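Chapter 8
Teaching by Hand: Building and Using a Pair of Hand-Held Grippers

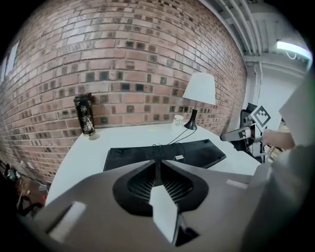

By the end of Chapter 7 you had a gripper that opened, closed, and pinched you at least once. You may have hoped that the next step was to bolt it to an arm and go get a sandwich. The arm is in Chapter 11. First you are going to hold the thing yourself and do the robot's job for it, over and over, until there is a record of the job worth learning from.

This comes as a letdown to some readers. The Salehi workshop, where most of the builds in this book were put together, ran its first class on hand-held grippers in September, and two people asked for their money back on the grounds that they already knew how to pick up a cup. They did know. What they could not do was pick one up with two stiff fingers and no wrist feeling, which is the condition their robot would be in for the rest of its life. Both stayed, and one of them went on to break the cup.

What you will build

The project for this chapter is called Pakine. It is a matched pair of grippers, one per hand, each with a trigger, a wide-angle camera, and a printed marker that lets software work out where the tool is. The body prints in two halves. The fingers print separately, because you will replace them more often than anything else in the kit, and after the third time you will be glad they come off with two screws.

You will need the trigger assembly from Chapter 7, a second one just like it, and a flat surface you are allowed to scratch. The complete parts list is at the end of the chapter. Read it before you order anything. Sheldon Sandhu, who drew the first version of the body, ordered from memory and still owns a drawer of springs that fit nothing.

Choosing a first task

Everyone wants to start by folding a shirt. Please do not start by folding a shirt. Cloth changes shape every time you look at it, and you will not be able to tell whether a bad run came from the gripper, the camera, or your own nerves.

Start with stiff, ordinary desk things that stay where they are put. A keyboard is a good choice - long enough to want two hands, flat enough to be annoying. A cup with some weight in the base is another. Leave the cables on. It is tempting to tidy them away before recording, but the robot will be working in a room where people live, and people have cables.

Leave the background alone too. Early runs of Pakine were made in front of a clean bedsheet, and the resulting program worked beautifully in front of that bedsheet. It would not work in front of a different bedsheet.

How many tries is enough

A single recording of a task, from reaching in to letting go, is called a demonstration. Our first keyboard task used 90 of them. Of those, 83 were usable. The other seven include a phone call, a sneeze, and one long recording of the ceiling.

By the time the pair had been through every task in this chapter, the log stood at 1,148 demonstrations. You do not need that many to finish the exercises. You do need more than you would like, and you should plan for sore thumbs. Thu Lục, who recorded most of ours, recommends stopping as soon as you catch yourself hurrying. A hurried demonstration teaches hurrying, and the motors are worse at it than you are.

A word on moving slowly

Move at the speed you would use to carry soup. Close the fingers before you lift, and pause for a breath once they are closed. When both grippers are in use, decide which hand goes first and stick with it for the whole session. If you switch halfway through, the software will see two different tasks and try to do the average of them, with results we have filed under Niltero, after the folder where we keep the bad ones.

Before you begin

Check that each marker is flat and firmly attached. A curled corner is enough to throw off the position reading, and you will spend an evening blaming the code. Check that both triggers return all the way when released. Wipe the camera lenses, then wipe them again after you have touched them to see if they were clean.

Section 8.1 starts with the left-hand body. The right-hand one is its mirror image, so print the other file.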